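Print this page | E-mail this page

The Last Bus to Nutberg

Last updated: May 1, 2024

I should say first that I never meant to go to Nutberg. I meant to go home, have beans on toast and watch the end of the thing with the lighthouse. But the number 15 and the number 23 stop at the same pole outside the Pichler bakery, and I was reading my phone, and by the time I looked up there were hedges on both sides and a sign saying 200 yards to the ferry. There isn't a ferry on my way home. There isn't even a pond.

"Is this the 15?" I asked the driver.

"It was the 23 when I got on it," he said, and turned his radio up.

So I sat back down (what else can you do?) and had a look at who else was aboard. An old man with a tuba case across his knees. A girl asleep with her mouth open. And a woman in a green coat who was staring at me as if I'd come to dinner and she couldn't remember asking me.

"You're late," she said.

"I'm on the wrong bus," I said.

"That's what you said last time!"

Now, I have one of those faces. People think I'm their dentist's wife, or that I used to work at the Motaveo in town, back when it sold carpets. I usually just say no, sorry, and smile. But it had been a long day and she seemed so sure of herself, and what came out of my mouth was, "Sorry. I did try to be quick."

She moved her bag so I could sit beside her.

She talked all the way down to the water. My sister was still cross about the piano, apparently. The roof had held. Somebody had painted the front door blue, and it looked awful, but I wasn't to mention it because he'd done it for me coming back. I haven't got a sister. I've never owned a piano. But I found I had opinions about that door, quite strong ones, and I'd started on them before I could stop myself, and she laughed so hard that the girl woke up.

When the bus pulled in, it was nearly dark and there were lights on in the hall by the slipway. I could hear people in there, chairs scraping, a kettle going.

"There's sweets out," said the woman in the green coat. "You always go for the sweets."
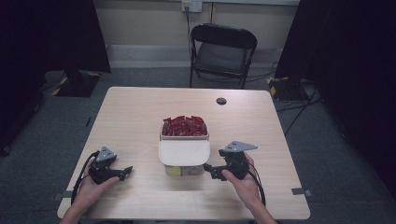

Nernent Library Evening Writing Group

I do always go for the sweets, as it happens. I've done it at weddings and I've done it at a bank.

"When does this go back?" I asked the driver.

"10 minutes," he said. "Or in the morning. Depends if you're on it."

The old man got off with his tuba, one step at a time, and somebody came out of the hall to take the other end of the case. The girl went past me, yawning. The woman in the green coat didn't pull at my sleeve or anything like that. She just stood on the slipway with her bag over her arm, waiting, the way you wait for someone who's gone back in for their keys.

I thought about the beans. I thought about the lighthouse programme, and how I'd already guessed it was the brother.

Then I got down, and I said, "How blue is it, this door?"

"Oh, love," she said. "Wait till you see it."

Filed under: Members' stories, Short fiction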